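Lirkwood study room adds felt-topped tables for sorting sessions

The Lirkwood study room has replaced its two laminate benches with felt-topped tables from Lesitz, the building office reported in July. The new tops have rounded corners and are used for sorting sessions, in which small household goods are laid out, grouped and put away. Items in use include snack packages, wrapped candy bars, notebooks, toy building blocks and plastic bottles.
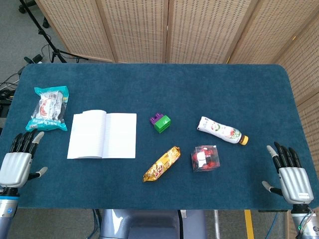 Felt keeps light items from sliding when a neighboring item is picked up, according to Sebastian Pîrvu, but crumbs and sugar work into the surface and the tops need brushing after each session. He would like food items to stay sealed at all times.

The room's stock list now stands at 1073 items, up from 1000 before the change. Foil-wrapped goods and clear boxes are stored on separate shelves. Notebooks are kept flat in a drawer. Tastden will supply replacement felt, cut to size, when the current covering wears through. The benches have been moved to storage on the lower floor.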